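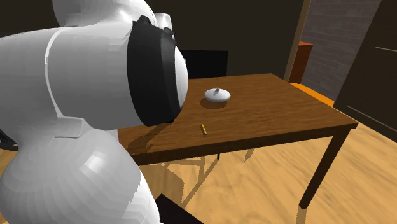 Attachment 1: render with brown wooden table

Ticket 322
Product: Kubo render queue
Site: Drullton office
Component: scheduler / shared storage
Priority: 2
Status: Resolved
Opened: 31/05/2023

Summary
Jobs sent to the Drullton queue stay at "Pending" and never get picked up by a node. Jobs sent to the Harkby queue from the same workstations run as normal.

Reported behaviour
User submits a job from the desktop client. Client returns a job number. Job shows in the queue list with the correct owner and colour profile. No node claims it. After the timeout the job moves to "Failed" with the message "no eligible worker". Resubmitting gives the same result. Priority setting makes no difference.

Environment
Kubo scheduler on the Bolard host, moved to new hardware in March
5 worker nodes at Drullton, all on the same image
Shared storage mounted over NFS from the Bolard host
Client version matches scheduler version

Log

Entry 1
Confirmed the fault with a blank test job. Nodes are listed as online in the admin page. Load on all nodes is idle. Restarted the worker service on one node. It registers with the scheduler and shows a green status, then ignores the queue as before.

Entry 2
Checked the licence server. Seats are available and none are held by dead sessions. Ruled out licensing.

Entry 3
Turned on debug logging on the same node. The worker polls the scheduler, receives the job offer, then declines it:

worker: offer received
worker: check path /mnt/bolard/jobs ... ok
worker: check write ... fail (permission denied)
worker: declining offer, reason 152

Reason 152 is listed in our runbook as "scratch area not writable". The admin page does not show decline reasons, so the node looks healthy from there.

Entry 4
Logged in to the node as the worker account and tried to create a file in the jobs folder. Permission denied. Same test as root on the Bolard host itself works. Folder is owned by the worker group and has group write set. Mount options on the node are read/write.

Entry 5
Compared group numbers. The worker group has one number on the Bolard host and a different one on the Drullton nodes. The Harkby nodes match the host. The Drullton nodes were rebuilt from an older image that predates the hardware move, and that image still carries the old group number. The folder listing on the node shows a bare number where the group name should be. This was missed in Entry 4 as the listing was only read on the host.

Entry 6
Changed the group number on one node, fixed ownership of the local cache folder, remounted, restarted the worker. Test job claimed straight away and finished. Output written to the correct folder. Applied the same change to the remaining nodes one at a time.

Entry 7
Requeued the failed jobs. All were claimed. One failed again with a missing texture path. That path points to a user's local drive and is a separate fault in the job file. Owner notified, not tracked here.

Cause
Group number mismatch between the storage host and the Drullton worker image.

Fix
Group number corrected on all Drullton nodes. Cache folder ownership reset. Worker service restarted.

Follow-up
Update the Drullton image so a rebuild does not bring the fault back. Open.
Add a write test to the node health check. Open.
Ask for decline reasons to be shown on the admin page. Request logged with the Kubo maintainers.
Runbook entry for reason 152 now includes the group number check. Done.

Notes for anyone with the same message
"No eligible worker" is a catch-all. Turn on debug logging on a single node before changing anything on the scheduler. Restarting the scheduler clears the offer history, and the decline reason goes with it.

Ticket closed. Image update carries on under its own change request.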